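Review: Kurndale's online permit portal
Posted 2018-08-06 by Declan Carroll

The city of Kurndale moved its building permits online last December, using software from a company called Tevent. I have now put four applications through it: two decks, a fence and a water heater. Before that I filed on paper at the Scanlon Street counter.

Signing up is simple. You enter an email, a parcel number and a contractor license if you have one. The parcel search is picky about format and rejects dashes, even though the tax bill prints them. Fees show up before you submit, and mine matched the city's schedule.

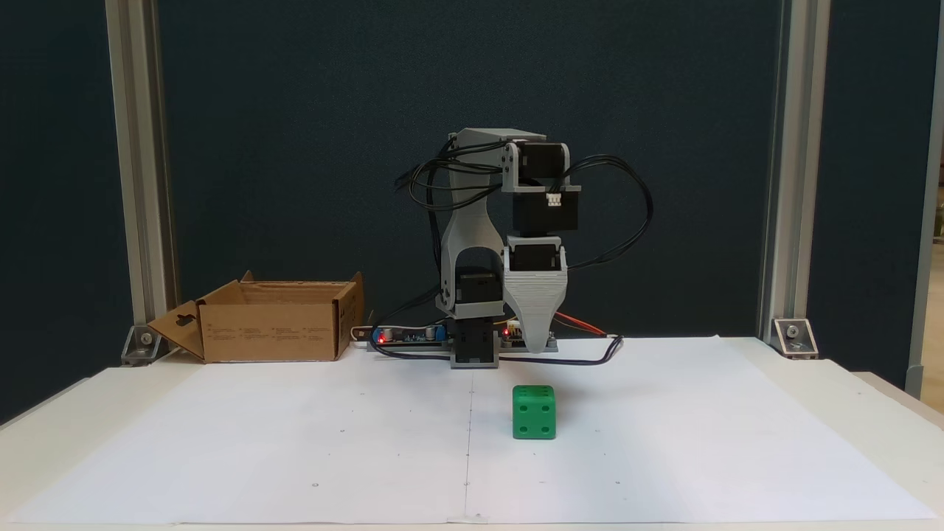 A small desktop robot arm with a green cube in front of it.

Uploading plans is the weak part. Files have to go in one at a time, and a page that sits idle logs you out without saving. I lost the fence application that way and had to start over.

Review times are better than they were. My first deck permit came back in 9 days. The city's midyear report to council lists 2,421 applications received through the portal and 1,661 permits issued, with no breakdown by type, so I can't say how a larger job would do.

Support is by email only. I wrote twice and got a useful answer once.

Council votes this fall on renewing the contract or switching to Grekeck, the other bidder. I would keep Tevent if they fix the uploads. For a fence or a water heater, use the portal. For anything with a thick plan set, I would still go to the counter.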